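1/ Spent the afternoon with the Tristent planner update. The release notes say it "understands the workspace." I've read the diff. It has a new cost term and a bigger timeout.

2/ The demo reel shows it reaching around clutter like a person would. Fine. The demo reel also starts every run from the same home pose. Move the start a little and see how much it understands.

3/ We did. Lukian Bilyk wrote a script that replays our logged start poses through the old planner and the new one. 1574 starts, same goal, same collision model. The new one timed out on 42 of them. The old one timed out on 50.

4/ So yes, better. Eight fewer. I'd like to see that number on the Anthorpe slide where it says "a step change."

5/ And the timeout went up in the same release! Put the old timeout back and I'm not convinced there's any gap left. Salma Sqalli is rerunning it that way tonight.

6/ What bugs me more is perception. Everyone tests on cluttered tables, since clutter looks hard. Give me the boring views, where most of the image is flat gray and the things you care about barely make it in at the bottom.

7/ Wrist view, the kind I mean:

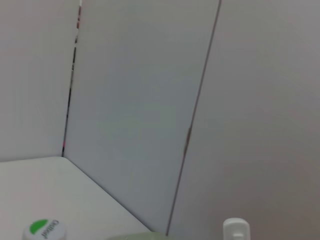
p. 2

Gray panels, two thin seams, the back of a white tabletop. Small cap with a bit of green print at lower left, a sliver of something pale green, a rounded white piece. Go on, estimate a pose from that.

8/ A tracker that's doing its job should report low confidence on a view like this and let the planner wait. Ours reports whatever it had last and carries on. There's a flag for it in the Drulten driver — off by default, one line in the docs.

9/ Yurii Kobzar says turning the flag on makes the arm hesitate too much. Maybe. I'd still take hesitation over a stale pose passed along as a fresh one.

10/ Script goes up once Salma's rerun is in. If the old timeout closes the gap I'll post that, and if it doesn't I'll post that too.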